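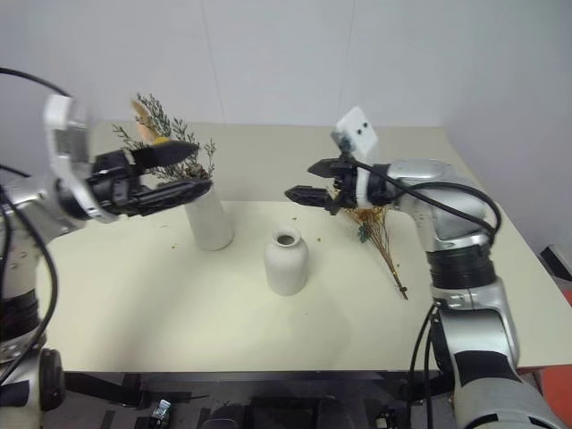
1/11
May maintenance on the two-arm flower cell. Two arms, two white vases, a bunch of dried flowers, and a list of jobs I have been putting off with some skill.

2/11
Fingers first. Long ones on the left arm, short ones on the right. The long pair reach past the stems to the tall vase, and they also find the table edge before anything else does. I check them for bend against a steel rule every 40 hours of running. The left lower one was out again.

3/11
You can straighten a finger. You can do it once. After that it has opinions. New pair from Wikadell, and the bolts that come with them are too long, so keep your old bolts. I have a jam jar of Wikadell bolts if anyone has a use for them.

4/11
Cables. The fat black one on the left arm hangs in a big loop, and that loop is meant to be there. I once tidied it with cable ties. It looked lovely and lasted until the first time the wrist had to turn all the way round.

5/11
My rule now: drive the arm by hand to its worst pose, look at the slack, then clip. Pose first, clip second. The Limovus manual says the same on a page I had been using as a coaster.

6/11
Wrist brackets next. They work loose very slowly, and you don't see it, you just get a cell that misses the vase by slightly more each week while you blame the software. Paint pen across every screw head and bracket. If the line breaks, the screw moved.

7/11
Three lines broken. I had spent two evenings on the calibration code.

8/11
After tightening, recalibrate. Always both arms, even if you only touched one. They have to agree where the middle of the table is, and they will hold a grudge if only one of them is asked. Error code 3899 on the Amport controller means they disagree. Error code 2995 means they disagree and it has stopped listening.

9/11
Housekeeping. Dried flowers shed. Brown bits on a cream tabletop are easy to spot, so there's no excuse, and yet. Soft brush, then vacuum. Don't blow them off with the air line — they go straight into the finger slides and you meet them again next month, ground to paste.

10/11
Under the table: no comment. There is a drawing of how it should look down there. Poduval did the original wiring and labelled every lead, in pencil, on black tape.

11/11
Still to do: swap the finger pads on the right, find out why the left elbow clicks when it's cold, and get a spare coupling in before I need one. Start-up at half speed tomorrow morning, with one hand on the stop button and the good vase back in the cupboard.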